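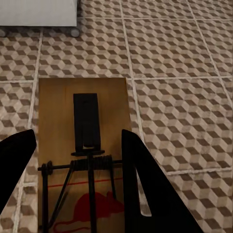

Snap trap, wooden base, on tile floor.

Ticket 634
Opened: Mar 14, 2020
Product: Greka inventory software, desktop version
Site: Nutadance hardware store
Status: Closed

Problem as reported
Item pictures stopped showing in the pest control category after the February update. The item page opens and the text is fine, but the picture box stays gray. Other categories load normally. Store has 318 items in the category and all of them are affected.

Log
Asked store to restart Greka and clear the picture cache from the Tools menu. No change.

Asked for the error file. It repeats one line for every item: "source path not found." Cache is not the problem.

Checked the path setting. The category was still pointing to the old shared folder on the Pomero server. The update moved pictures to a new folder but skipped any category with an ampersand in its name. The store had named this one "Mice & Insects."

Had the store rename the category to "Mice and Insects" and run Rebuild Links. Rebuild stopped partway with a permissions message. The Windows account on the counter computer can read the new folder but can't write to it.

Store gave the account write access and ran Rebuild Links again. It finished. Pictures show on the counter computer.

Back office computer still gray. It was on the earlier version — the update had been postponed there. Installed the update, restarted, pictures load.

Two items still had no picture after that. Both came in through the Bepari supplier import and never had a file attached. Store will add those by hand.

Notes
Do not rename the category back. The ampersand bug is open with development under a separate ticket. If another store reports gray boxes in one category only, check the name first, then the folder permissions. Clearing the cache does nothing for this one.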